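The second life of the school coat

By Nermina Karagiannis

Every September the lost property rail at Marnmont fills up again, and by the first frost it is hard to find the wall behind it. Coats make up most of the load. Last year the school collected 90 of them, and only a handful went home.

Maëlys Pruvost took over the rail when her younger son started there. She used to bag up what was left and drive it to a charity shop. Now she sends it to Huditz, a repair workshop two towns over, where children's outerwear is cleaned, mended and sold back to families at a low price.

"Parents think a coat is finished when the zipper goes," she says. "Most of the time the fabric has years left in it."

The workshop opened in a former shoe store and still has the old bench seats along one side. Rokeya Kanagaratnam runs the sewing room. She handled 758 garments in her first full year, and she keeps a paper log of what was wrong with each one. Zippers come first, then cuffs, then pockets torn by children who keep rocks in them.
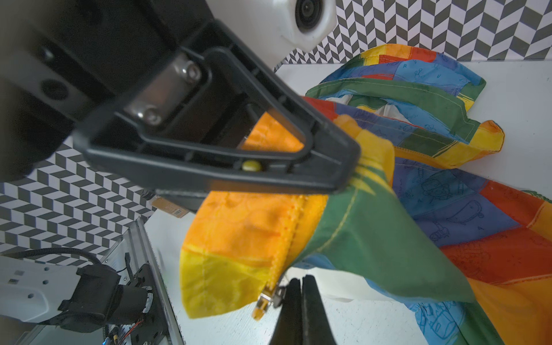
Her prices have not moved since she started. A new slider costs less than lunch. A full zipper replacement costs more, as the old one has to be unpicked by hand and the lining opened at the hem. She turns down work when the shell has gone thin at the elbows — a patch there tends to pull away within a season.

Vesna Berisha, who buys for the small outdoor label Skedness, has noticed the change from the other end. Her customers used to ask about colors. More of them now ask whether a part can be replaced and who will do it. Skedness has started sewing in longer hems that can be let down, a detail her grandmother put in everything she made.

Linings are a harder sell. A bright one helps a child find the right coat on a crowded hook, but it also shows every mark, and matching it for a repair can take weeks. Kanagaratnam saves offcuts in shoe boxes and will use a near match if the parents agree.
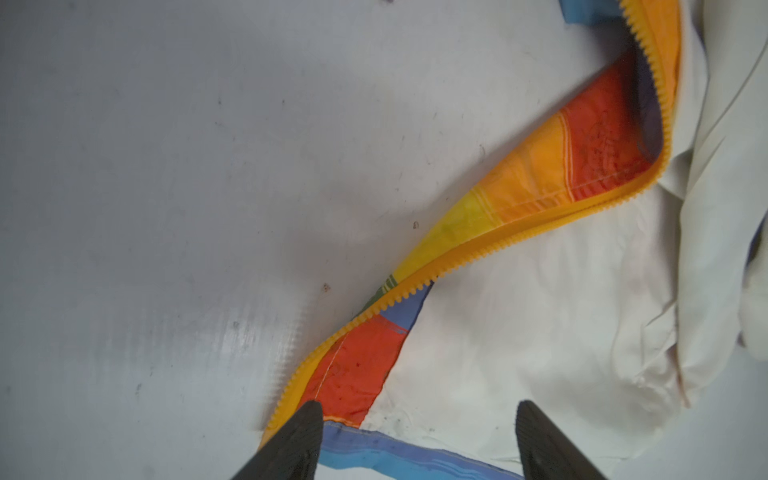 Should you fix a zipper before handing a coat down?

It depends on the fault. A slider that slips can often be swapped in a few minutes, so do that first. If teeth are missing near the bottom, the whole zipper usually needs replacing, and it is fair to pass the coat on with a note and let the next family decide.

Pruvost plans to hold a swap table at the school gate this fall, with coats sorted by height instead of age. She has asked parents to empty the pockets first.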